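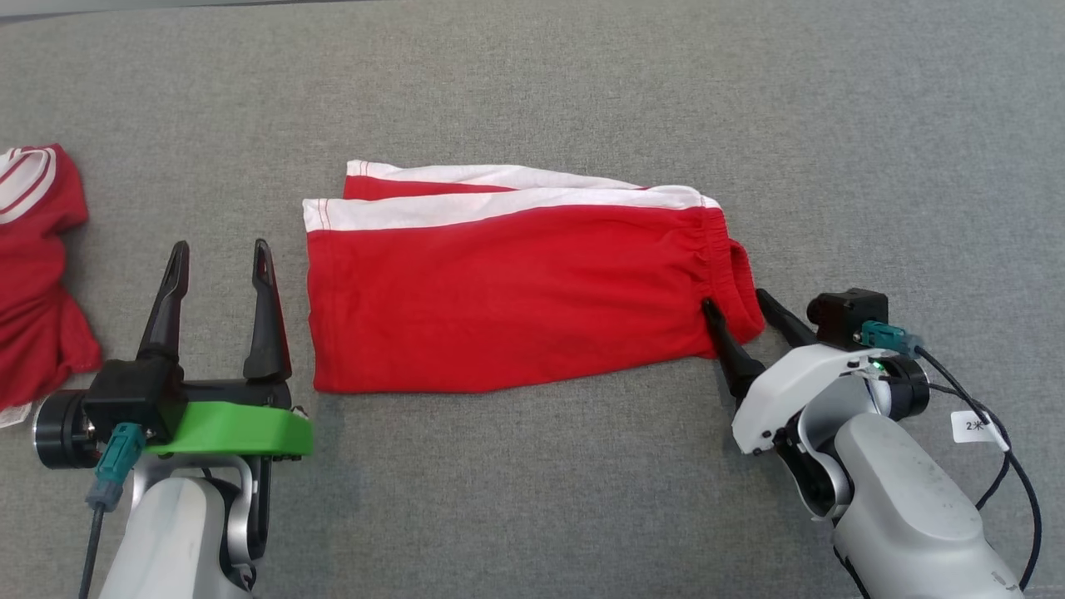
Bunholm wants its kit money back

Ovidiu Bălan has run the under-elevens at Bunholm for four seasons and he does not believe the new kit scheme will save anyone a penny. "They told us it would pay for itself by April," he says. "I asked how. I'm still asking."

Under the scheme, clubs in the Astton league must buy from one supplier, Halász, and parents pay 86 pounds a child for shirt, shorts and socks. The league says buying together keeps prices down. Bălan used to get the lot for 53.

"So where's the discount? Somebody show me. I've got the old invoices in a drawer."

I put it to him that the old kit fell apart. He shrugs. Some of it did, he says, mostly the socks, and children lose socks anyway. The shorts went down through three sets of brothers. "Red shorts are red shorts. You fold them up in May and some other kid gets them in September. Now there's a new design every year, so you can't."

The league's answer is that a matching strip makes smaller clubs look the part. Bălan has heard this one before, when Zesberg tried something similar and dropped it after a season. He would like to see the figures from that. He has written twice.

Will Bunholm pull out? He doubts it. Leaving means finding other fixtures, and the nearest league is an hour up the road. "They know that. I think that's the plan, if there is one."

Training starts at six. He has cones to put out.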